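Print this page | E-mail this page

Setting Up Your Foltach News Alerts
Section 4: Sources, regions and the overnight digest

Okay, so you've got your login and you've clicked around the dashboard a bit. Now we get to the part I care about most — telling Foltach which world news you want, how fast you want it, and how sure it should be before it wakes you up. I wrote this section after spending most of August on the overseas desk at the Doston office, so if it leans toward people who work odd hours, that's why.

Set aside one sitting for this. You can stop between steps, and your changes save when you leave each screen.

4.1 Pick your regions

1. Open Settings and choose Regions.
2. Click the map or type a country name. I always type. The map is pretty, but small island nations are miserable to hit with a mouse.
3. For each region, choose Headlines, Full Coverage or Breaking Only.
4. Click Keep.

Start small! My first setup had every region on Full Coverage and I came in the next morning to 2,027 unread items. I read maybe the top screen and marked the rest as seen, and I still wonder what was in there.

Note: A story that touches two regions shows up once, under whichever region you added first. You can drag regions up and down the list to change that.

4.2 Choose your sources

1. Go to Settings, then Sources. The full list has 775 entries, sorted by country.
2. Use the filter box to narrow it down to wire services, national papers, local papers, broadcasters or government releases.
3. Check the ones you want.
4. Give each one a weight from 1 to 5. A story from a 5 goes to the top of your list, and a story from a 1 sits quietly until something else picks it up.

I keep the wires at 5 and local papers at 4. Renato Montecinos, who trained me, keeps local papers at 5 and wires at 3, and we've been arguing over it ever since (he's usually first with election results, I'll give him that).

Caution: Government releases are treated as statements, and Foltach won't check them against anything. If a ministry says a border crossing is open, your alert will say the ministry says so. Please don't drop the "says" when you pass it along.

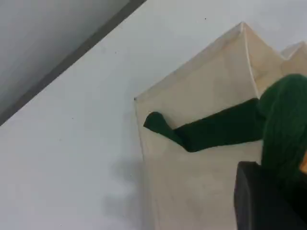
Pale surface with folded beige material.

4.3 Set the confirmation level

This one decides how many separate sources have to carry a claim before you get a push alert.

1. Go to Alerts and open Confirmation.
2. Move the slider to One, Two or Three Plus.
3. Decide whether you want claims of responsibility handled separately. I'd say yes. With that box checked, any report saying a group has claimed an attack gets a gray "Claim" tag, and the tag stays on until you take it off by hand.
4. Click Keep.

Two is a good place to live. One is fast, but you'll be reading a lot of corrections, and casualty figures in the first few hours jump all over the place. When a number changes, Foltach strikes through the old one and puts the new one next to it with the name of the outlet. Older numbers stay in the story history.

Note: Foltach tries to spot reprints. If ten papers run the same wire copy, that should count as one source. It misses some, mostly when the headline and first paragraph have both been rewritten, so open the story and look at the credit line before you rely on it.

4.4 Turn on the overnight digest

1. Go to Digest and switch it on.
2. Pick a delivery time. This is your local time, and it does adjust when the clocks change.
3. Set a maximum number of stories. Mine is 18, and that gets me through one cup of coffee.
4. Choose Short (headline and one line) or Long (first three paragraphs).
5. Click Send Me a Test.

If the test doesn't show up, look in your junk folder first. After that, check that your account isn't still pointing at the old Imateo mail server — anyone who joined before the switch may need to re-enter their address under Profile. Rhonda Li can reset it from her end if the screen won't let you.

Caution: The digest freezes an hour before delivery. Anything that breaks during that hour comes as a push alert or not at all, so don't turn push alerts off just because you have the digest.

4.5 Translated stories

1. Go to Settings, then Languages.
2. Check the languages you read. Stories in those will come through untouched.
3. For everything else, choose Translate or Hide.

Translations run through Poirier, and they're fine for getting the drift. Quotes are another matter. I never copy a translated quote straight out of an alert — click Original, and get somebody who speaks the language to look at it.

Note: The translated archive currently goes back 1,748 stories per region. Older ones open in the original language only.

Next: Section 5, Sharing alerts with your team

Print this page | E-mail this page

We use cookies to remember your settings and keep you signed in. Accept | Manage cookies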